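Desk set-up guide, Prultcombe office
Section 4: Raising the screen and sorting the cables

Read the whole section before you start. Allow 20 minutes, more if the desk is the old sort with no cable tray.

You will need
Books for the riser (see 4.1)
Cable ties, the reusable kind
A dry cloth
Someone to hold the screen while you slide things under

4.1 Choosing the riser

Hardbacks, flat covers, nothing glossy enough to slide. The Brekari risers are on order for February, until then its books. Take them from the shelf by the print room, not the Vidal binders – those are still in use and the rings make them rock.

CAUTION: do not go higher than four books. If the screen is still too low drop the chair instead, or ask Wyn Prothero for a proper arm.

4.2 Lifting the screen

1. Shut down. Screen off at the button and then at the wall.
2. Unplug anything that would pull tight when the screen goes up.
3. Stack the books square to the desk edge. Biggest at the bottom.
4. One person lifts by the neck and the lower edge. Not by the corners.
5. Set the base down flat on the top book. All of the base on the cover, no overhang.
6. Press gently on each side of the base. If it rocks, take it off and restack.

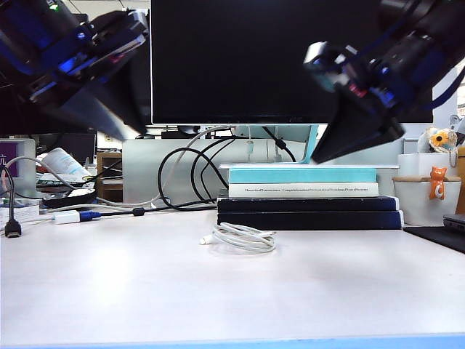

Fig. 4a. Base plate on a four-book stack, cables not yet tidied.

Note: the top of the screen should be level with your eyes or a touch under. Sit how you normally sit when you check, not bolt upright.

4.3 Cables

Do these with the power still off.

1. Pull all the loose leads forward so you can see both ends. Follow each one with your fingers, don't guess by colour.
2. Black leads behind the screen first. Gather them into one bundle and tie loosely, leaving enough slack for the screen to tilt.
3. Long white lead – run it along the back of the desk by the partition. Never across the writing area.
4. Spare white lead: coil, tie, put away in the drawer. Dont leave it sitting in front of the books.
5. USB adapters stay on the desk top where you can reach them. Label the lead.
6. Any HDMI end hanging off the side gets brought back up and either plugged in or coiled. They get caught by chair arms and the pins bend. Replacements come out of the team budget.

CAUTION: no ties round the mains lead. No leads trapped under the books or the base.

4.4 Checking

Wall switch on, then screen. If it stays black, reseat the video lead at both ends and try the input button 2 times before ringing the Geva helpdesk on ext. 332.

Wipe the desk down. Books that weren't needed go back on the shelf.

Changes to this section to Divya Mudaliar please. Last edited 2018-12-12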